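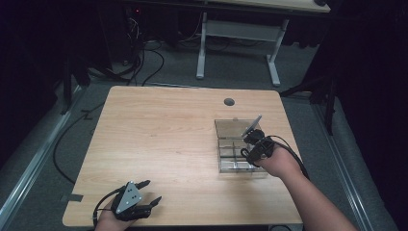

Storing small parts in clear boxes: an interview with Urszula Pietrzak

Urszula Pietrzak has been in charge of bench storage at Fanovham for eight years. Her work covers anything too small for a shelf label and too heavy for a paper envelope: rods, pins, brackets, cut lengths of bar. For most of it she uses clear acrylic boxes with hinged lids and thin internal partitions.

She came to acrylic by way of steel drawers. "The drawers were fine as drawers," she says. "The contents were the trouble. People opened six of them to find one rod, and every time a drawer slid, the parts moved. Short pieces went over the dividers and into the next bay."

A clear wall removes most of the opening. A person walking up to the table can check a compartment from the side, and the lid stays down until something has to come out. Pietrzak considers side visibility more useful than visibility through the lid, as lids pick up scratches first.

Her rule for partitions is that the divider should stand at least as high as the longest part that could tip against it. Thin partitions save room but flex under load. "If you fill one compartment with metal and leave its neighbor empty, the wall between them bows. Load them in pairs. If you can't, put the heavy compartment at the outside, against the wall of the box."

Rods are a separate matter. She stores them lying down where the length allows, along the base, and never across a partition. A rod that rests on top of a divider acts as a lever when the lid is closed. Two boxes were lost this way in her first year, both cracked at the hinge side.

The hinge is the part she spends the most time on. An acrylic lid is rigid and fairly heavy for its thickness, and the screw holes are where cracks start. Pietrzak asks people to open the lid with one hand near the middle of its front edge and to steady the body of the box with the other. "Hold it low, at a corner. A box full of metal feels like it won't move, so people don't hold it. Then the lid goes past its stop and takes the box with it."

She does not allow lids to be held open with a tool or a piece of stock. A lid should either stay up by its own hinge or be taken off.

On tables, her preferences are plain. A pale top with little grain is best for small metal parts, which show up dark against it. Rounded corners are kinder to sleeves and hips. She wants the box well to one side and the middle of the table left clear for laying out what has been taken from it. The cable hole should be kept clear too, or fitted with a cap. "A pin will find it. I have been under that table with a flashlight more often than I would like."

Carpet divides opinion at Fanovham. Folke Söderlund, who runs the adjoining work area, would prefer a hard floor that can be swept. Pietrzak is in favor of carpet, with reservations. Dropped parts stay where they land and are not damaged, but anything shorter than a fingernail can sink into the pile. She goes over the floor with a magnet in a cloth bag at the end of the day. The bag is turned inside out over a tray and the parts come off clean. Brass and aluminum have to be found by eye.

Cleaning the boxes takes little equipment. She uses lukewarm water, a drop of dish soap and a soft cotton cloth, wrung out well. Dust is rinsed off before any wiping. Window cleaner with ammonia is kept away from the boxes because it clouds the plastic, and paper towels leave fine marks. Compartments are emptied fully first. "Metal and a damp box do not go together. I leave the lid up for 54 minutes. It was an hour, but the kitchen timer we have sticks." The parts go back only when the corners are dry to the touch.

Labels go on the front wall, below the line of the contents. Pietrzak prints the part name and the length and leaves off the quantity. Counts go out of date by lunch, she says, and a wrong number is worse than a blank space. The stock sheet is updated when a compartment is refilled.

The next change is planned for December, when the longer rods will move to a box with fewer partitions.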